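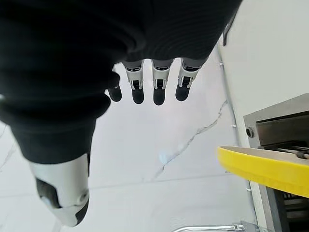
Okay, so I promised Yiran I'd keep this to the boring stuff – how we look after one hand on one robot. If you came for the learning side, Boyang is on after lunch and he's got much better videos than me.

The hand gets a check every 40 hours of running. Sleeve first. Ours is black ribbed fabric, and the ribs are great at hiding crumbs and tiny nicks, so don't just look at it! Pull the folds open with your thumbs and work your way round from the back of the hand. Then peel it back to the wrist (slowly, please, Guangming still owes me one from November).

Fingers next. Power off, then move each joint by hand. You're feeling for grit. If one feels crunchy, soft dry brush in the slots, no oil. We tried oil at Dadbridge and spent a whole afternoon getting it back out.

Wipe the fingertips, and check the thumb tip twice. It wears quicker than the others on our jobs – we swap it at around 6 checks and the rest when they look shiny.

Pause here, ask who has had a tip come off mid-run. Wait for hands.

Sleeve back on, and make a full fist before you power up. If the fabric bunches at the base of the thumb, take it off and start over. Then run the slow open and close 3 times and listen.

Last bit is the wrist camera. Clean the lens, rerun the calibration, write the number in the log. Felicidad has the log template, so grab her at the break if you want a copy.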